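Adeo ends software support for the Pinto 8

August 28, 2024
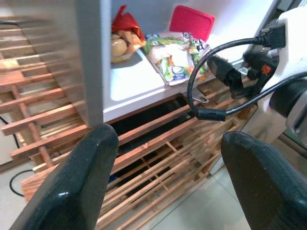 Owners of the Adeo Pinto 8 began receiving a notice in July advising that the phone will get one further security update and no more after that. The notice runs to two short paragraphs and does not name a final date. As this blog has followed the Pinto line since its first model, it seems appropriate to set out what the change means for those who still carry one.

The Pinto 8 will continue to make calls, send messages and connect to home networks. Adeo has confirmed that the app store will remain open to the device, although individual developers may withdraw their own apps whenever they choose. Banking apps are usually the first to go. Readers who depend on their phone for banking or for two-step sign-in should make other arrangements before the last update is installed.

The support page lists 104 model numbers across all regions, and it is not well organised. Several carrier versions sold by Alulance appear under a separate heading near the bottom, and two of them are listed twice with different suffixes. The model number can be found under Settings, then About, and should be compared with the list in full. The last letter matters. A handset ending in R belongs to the later production run and is not affected by the notice.

Adeo is offering a credit of 15 per cent toward a newer Pinto to customers who return the old handset. The credit applies to the outright price only and cannot be combined with an Alulance plan. In the view of this author, the offer is modest. A phone that was sold on the promise of long support deserves a better closing gesture, and a battery replacement at reduced cost would have served many owners equally well.

Some readers have written to ask about Rusis, the community-built system that can be installed on older Pinto phones. It does run on the Pinto 8. The camera works, though colours are noticeably cooler than in the original software, and the fingerprint reader must be set up again after each major update. Installation took me almost 25 minutes on a spare handset, including the backup. It also erases everything on the phone and ends any remaining warranty -- a point the Rusis instructions mention only on their second page.

Those who intend to keep the phone as it is should turn off automatic connection to public networks and remove any apps they no longer use. I will be leaving the original software on my main handset for the time being, and will add the final update's build number to this post when it is released.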